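3.2 Plegado de textiles pequeños: estado de partida y método

El apartado anterior trataba las prendas rígidas y las sábanas. En este se estudia la toalla de mano, pieza que en el taller de lavandería Olia supone la mayor parte del volumen: 1.969 unidades en el mes de enero, de las cuales 1.631 se plegaron a mano.

Se definieron cuatro estados de partida: extendida, doblada por un lado, arrugada y enrollada. El estado arrugado es el más frecuente a la salida de la secadora. La toalla queda sobre la mesa con los pliegues levantados y retorcidos en una zona y una parte casi plana en otra, de modo que las esquinas no siempre se distinguen.
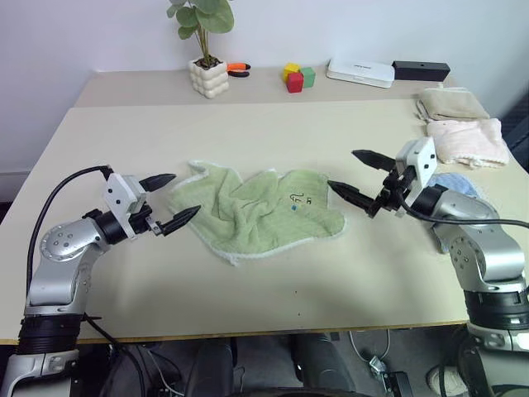 Para el estado arrugado se fijó la siguiente secuencia:

1. Localizar el ribete y seguirlo hasta una esquina.
2. Sujetar la esquina y buscar la contigua por el lado corto.
3. Levantar, tensar y depositar la pieza con el bordado hacia abajo.
4. Alisar desde el centro hacia los bordes.
5. Plegar por la mitad dos veces.

El ribete de color contrastado facilita el paso 1. En las toallas Bailly, de ribete del mismo tono que el tejido, el contorno se confunde con los pliegues interiores. El bordado sirve como referencia de orientación, pero queda oculto cuando la esquina correspondiente está vuelta.

La superficie de trabajo debe ser lisa y de color claro. El tablero Grasumow utilizado al principio se descartó por su textura, que frenaba el tejido durante el alisado.

Queda pendiente repetir la serie con las toallas de rizo grueso del lote Flosoten, que no llegaron antes del cierre de esta memoria (21 de junio de 2023).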